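Kleine Becher mit Klardeckel und Goldrand stapeln, aber wie?

Gefragt von Feven Gebru, 10. Juli 2026

Hallo zusammen, ich bastel gerade die Tischdeko für unser Vereinsfest und brauche so kleine durchsichtige Plastikbecher mit Goldband und gewölbtem Deckel, einen pro Gast. Da soll später was Süßes rein. Die Deckel sind oben rund, also kann ich sie schlecht aufeinanderstellen, und ich muss 291 Stück irgendwie in unserem Flur unterbringen (mein Mann ist begeistert…).

Jetzt hatte ich die Idee, jeden Becher auf einen kleinen Sockel zu stellen, damit das auf dem Tisch mehr hermacht.

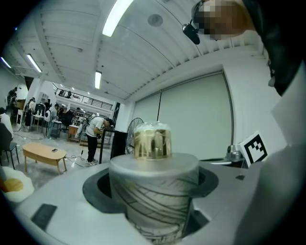

Becher mit Goldband auf grauem Zylinder

Von der Wirkung her gefällt mir das total gut! Aber hält das, wenn jemand an den Tisch stößt? Und wie lagert ihr sowas bis zum Fest?

Desta Wako
Schöne Idee! Ich würde unter jeden Becher einen winzigen Klebepunkt setzen, so einen ablösbaren. Hatte ich im März bei der Taufe meiner Nichte, da ist kein einziger umgefallen, und da waren wirklich viele Kinder unterwegs. Zum Lagern nehme ich flache Kartons, eine Lage Becher, Pappe drauf, nächste Lage. Mehr als drei Lagen würde ich bei gewölbten Deckeln nicht machen. Und bitte erst am Festtag befüllen, Schokolade im Flur im Juli, na ja…

Evander Imrie
sockel weglassen, fertig

Qianru Kang
Ich finde die Sockel super, würde sie aber nur auf den Ehrentisch stellen. 30 Stück reichen da locker, der Rest kommt einfach so neben die Teller. Spart dir auch ewig viel Kleberei!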